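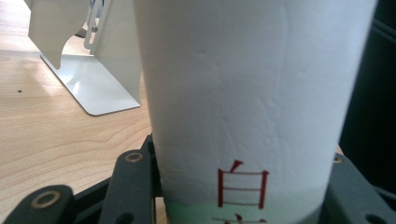

*Reading time: 2 minutes*

## Part 3: Getting your Clekeo kettle ready for its first brew

Okay, the box is open and the foam is all over the kitchen floor. Grab a drink and let's get this thing descaled and set up before you make tea for anyone you like.

1. Peel the film off the base plate. There's a second, smaller piece under the cord wrap, and I missed it for a week!
2. Fill to the 900 ml line with plain tap water. Boil it, pour it out, and do it again.
3. Hold **Set** until the display blinks, then pick your units. Mine shipped in Celsius.
4. Press **+** until you reach your altitude setting. I'm up in Floldale at 780 meters, so I use the second one.
5. Save your favorite temperature to button A. Marion Yule swears by 54 for her baby's bottles, but check what your own formula tin says before copying anybody.

> **Note:** If the display shows E2, the kettle isn't sitting flat on its base. Lift it, turn it a little and set it back down.

> **Caution:** Don't go past the 900 ml line. It spits when it boils, and the spout points right at your hand.

6. Rinse the mesh filter and click it back in behind the spout. You want a real click, and if it wiggles it'll pop out mid-pour.

The cord is 33 inches long, which was too short for my counter, so I ended up moving the toaster. Please don't run it off an extension cord.

Part 4 covers the keep-warm timer, which took me three tries.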